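Last revised Sunday, July 21, 2024. Questions not covered here go to Maritza Cuadros at the Vesska service desk.

# Flat-roof drainage: frequently asked questions

**Which roofs does this page apply to?**

Flat and low-pitched roofs fitted with Pikus outlets, whether the covering is felt, single-ply or liquid-applied. Pitched roofs with hung gutters are covered by a separate guide. Green roofs follow the same rules for outlets but need an inspection chamber over each one.

**What fall should a flat roof have?**

Design for 1 in 40 so that the finished roof achieves at least 1 in 80. The difference allows for deflection and for errors in laying. Box gutters are checked separately.

**Is standing water a fault?**

Shallow water after rain is common, particularly at laps and near upstands. Report it if it remains after two dry days, or if the same area has grown between visits. Mark the edge of the water with chalk and write the date beside it.

**How many outlets do I need?**

Work from the roof area, the design rainfall and the flow rate of the outlet at the expected depth of water. Our largest single roof to date is 1,123 square metres. Whatever the sum gives, fit at least 2 outlets, or one outlet and an overflow, to any roof enclosed by a parapet.
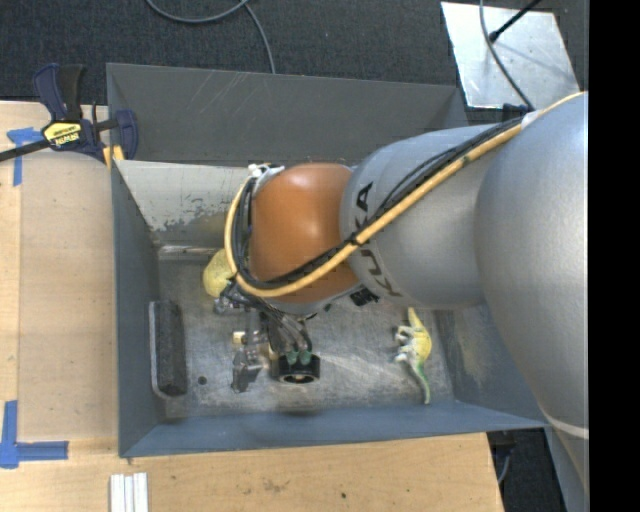

**Where should the overflow go?**

Through the parapet, discharging where it will be noticed. Set the invert above the normal water level at the outlet and below the lowest door threshold or upstand. An overflow piped into the same downpipe as the main outlet gives no protection when that downpipe blocks.

**Can I reduce the pipe size below the outlet?**

No. A 100 mm outlet takes a 100 mm pipe for its full run, including bends. Support horizontal runs at 700 mm centres and put an access point at each change of direction.

**How often should outlets be cleared?**

Twice a year, with one visit in September and a second after leaf fall. Roofs overhung by trees need more. Lift the leaf guard, remove silt by hand and run a hose for several minutes. Do not rod from above through a Nazari trap; the baffle will crack.

**Are Rileck leaf guards interchangeable with the older pattern?**

The flat type is. The domed type needs the deeper clamping ring, ordered separately.

**Who signs off the water test?**

Yaneth Montoya, or the site engineer if this was agreed in writing beforehand. Have the roof's load limit to hand before any outlet is plugged.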